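Fellbridge Shared Workroom
Minutes of the users' meeting, 09/05/2020

Present: Ostap Yatsenko (chair), Menon, Caltov, two others. Apologies from the Grotthorpe group.

1. Minutes of the January meeting
Agreed, with one spelling corrected.

2. Tableware and cloths
The list of tableware kept in the room is out of date. Bowls, tumblers and mugs are to stay on the wooden tables during the day and go back on the shelving at closing. The yellow bowl and the orange plastic cup are to be added to the list.
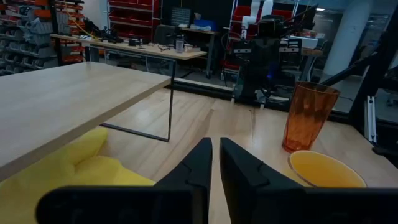

Menon asked whether the plastic cups could be kept apart from the china, as she had found two chipped bowls since January. Agreed. Plastic will have its own bin.

Yellow cloths should be folded and put away after use. Several members felt they end up on the floor too often.

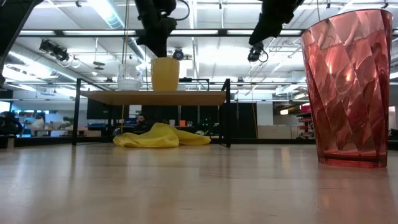 It was also agreed that cloths will be washed every 5 days, with Caltov taking the first turn. The small table stays where it is until the new layout has been settled.

3. Replacements
Ostap had a price for 60 plain mugs. The meeting thought this far too many. The mugs with the yellow inside and brown rim are well liked and will be kept in use.
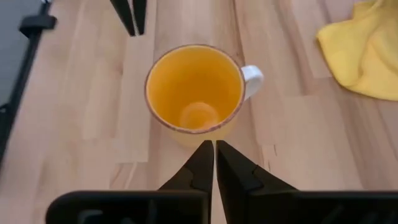 4. Money
The balance is almost 500 pounds. Spending on replacement bowls was approved, Menon to order.

5. Any other business
The key to the side door is still missing. Caltov to ask Grotthorpe.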